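Home Opinion Local Family Archive Subscribe

We use cookies to remember your settings. Accept Manage

Get Rid of the Toy Bin

By Diane Bergeron
January 1, 2021

The worst piece of furniture in most family homes is the big toy bin. I have owned three of them, and I gave the last one away in December. I don't plan to buy another.

The case for the bin is easy to make. It is quick. At the end of the day you scoop everything up, drop it in, shut the lid, and the floor is clear. A two-year-old can help. For a parent who has been up since 6, that counts for a lot, and I am not going to pretend otherwise.

But a bin doesn't put anything away. It moves the mess from a place where you can see it to a place where you can't. The toy carrot goes to the bottom with the doll shoes and the train track. The next morning a child who wants to make soup has to empty the whole bin to find the carrot, and by then the soup is forgotten and the floor is covered again. At our house in Clulwood this went on for years. I thought the children had too short an attention span for pretend cooking. They didn't. They had lost the carrot.

What we use now is shallow trays. They came from the kitchen supply shelf at Kneževič, the hardware store on the corner, and they are meant for food, I think. The sides are low. You can see what is in each one from across the room, and a child can lift out a single block without digging. One tray holds one kind of thing, more or less. When a tray is full, that kind of thing has reached its limit in our house.

People object that this is fussy. My sister says she has no intention of sorting plastic vegetables at nine at night, and I take her point. I would only say that the sorting gets short. With a bin, every cleanup is fast and every search is slow. With trays, cleanup takes a little longer and there is hardly any searching. I spent more time looking for the lid to the toy teapot than I have ever spent putting blocks in a tray.

The other objection is better. It says that children should mix things, and that a block is only a block until somebody decides it is a loaf of bread. I agree with that completely. I would never tell a child to keep the blocks out of the kitchen. In our house they have been bricks of cheese, sticks of butter, passengers on a bus, and for one long week, money. All of that mixing belongs on the table, during the game. It does not have to carry on in storage. A child who can find the blocks and the carrot is more likely to put the two together than a child who is looking at a heap.

It helps, too, that the trays made us look at what we had. Our Midel play kitchen had come with more food than any restaurant would stock, and then there were birthdays. We had 5 toy pizzas. Laid out in trays, that was plainly silly. I put most of the food in a box in the closet and waited to be asked for it. The only request I got was for the corn.

I would make one exception to the tray rule, and that is the work surface. Leave something flat out all the time. Ours is a white board on a low table, and it stays there at night when the trays go back on the shelf. Children seem to treat a flat, light-colored board as the place where things happen. Food gets cut there, blocks get lined up there, and the cup gets parked next to it because somebody is "working." An adult's kitchen is set up the same way. Most of us keep a cutting board on the counter and the flour in the cupboard, and we don't think of that as fussy.

The preschool at Praltstead, where my youngest goes in the mornings, has done it this way longer than I have. They don't have nicer toys than other places. Plenty of them are chipped. There are fewer on the table at any one time, and the shelf behind is full of things the children can name without looking. I was skeptical the first time I saw it -- it looked bare to me, and I wondered what we were paying for. Then I watched a boy spend most of pickup time standing blocks on end in a row, moving one, and standing it up again. He did not look bored.

I don't think any of this requires money. A baking pan works as a tray. So does the lid of a storage box, or the bottom half of a shirt box if you tape the corners. Please don't buy 100 matching containers with labels. If you do, you will have a new thing to tidy. Buy or borrow a few, use the ones you like, and stop there.
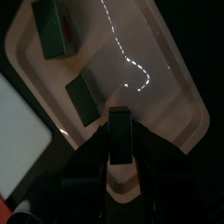 Blocks and a tray.

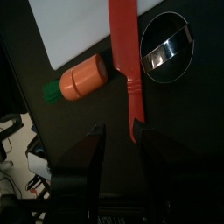
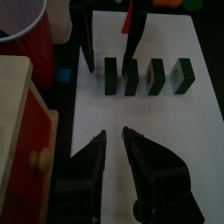
What should you do with a toy that doesn't belong to any set?

Give the odd ones a small tray of their own, and when it fills up, go through it with your child. Some will turn out to have a set after all. The rest can be kept, passed along, or thrown out, but settle it then, while you both have the pieces in front of you. We do ours on rainy afternoons, and most of what leaves the house goes to a cousin who likes wheels of any kind.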